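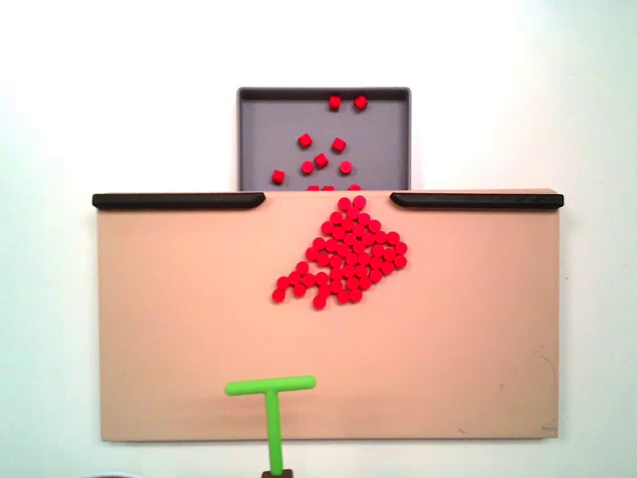

How do you stop small round parts from rolling off a work surface? Give them a raised edge on the side where they tend to escape, and a shallow tray to live in when they are not being used.

I have been sorting out the spare room bench since June, and small cylinders are the worst thing I keep on it. Screws stay where they are dropped. A short red cylinder lands on its side and leaves.

My first attempt was a deep box from Korner. Parts went in easily and came out badly, because fingers need space at the sides and the box had none. A shallow tray costs some capacity but everything in it can be picked up with two fingers. I don't need capacity. I bought a bag of 100 pegs from Skumov and have never had more than 30 of them out at once.

The board matters more than I expected. A matte, light tan surface makes red easy to find, and a few scuffs do no harm. Gloss reflects the lamp and hides the flat tops.

Black bumper strips run along one long edge, one from each end, with a gap left at the middle where the tray goes. The rounded tips at the gap are worth having. I tried square-cut strip first and parts caught on the corners when I swept them across with my hand.

Notes on fixing the strips, for anyone doing the same:

Clean the edge and let it dry before the adhesive goes on. Press each strip from the outer end inward. Leave it overnight -- the Uvville tape I use is weak for the first few hours. Check the gap against the tray before pressing the second strip down, as mine was 2 mm too narrow and had to be peeled off again.

Next job is the Sitompul drawer unit, which still sticks.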